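Open workshop at Zinis, 4 January 2026

The Zinis workshop takes up the back half of an old print shop, 600 square feet with one loading door. It opens to visitors twice a year, in January and in July. I went to see the arm project, which members call Wijaya after the street the first meetings were held on. The play kitchen table is where most of their evenings go.
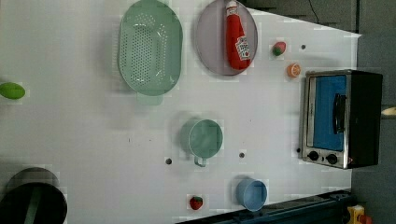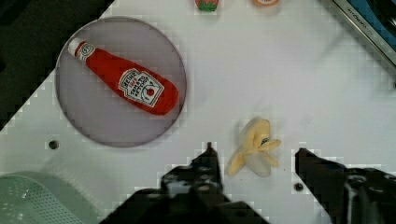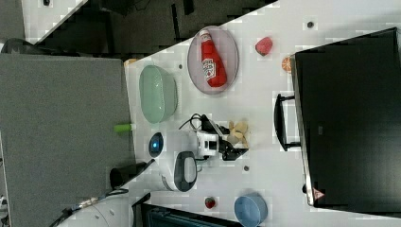 The group has 39 paying members, and a handful of them work on Wijaya regularly. The aim is modest: clear a table of kitchen things and put each one where it belongs. Hard plastic is the easy part, I was told. Soft toys change shape when the fingers close, and the grip force has to be set separately for them.

The control software is their own and is called Futum. It runs on a secondhand desktop under the bench. I asked how much had been spent so far and got a straight answer — $900, leaving out the arm, which was bought with a separate grant. A good share of that went on cables and connectors. The first set was too short and had to be replaced.

I stayed for the talk on calibration. It ran long and the heater was loud, but the handout was clear and I took 2 copies. The main advice was to calibrate again every time the table gets bumped, even slightly. They learned this after losing most of a weekend to a grasp that kept landing to one side.

Zeltis, the smaller group across the hall, is building a bench-top sorter for screws. It was in pieces during my visit, so there was little to see apart from the feeder.

Parking is on the street. Coffee is by the door, cash only. The next open day is in July, and the Wijaya group hopes to have drawers working by then.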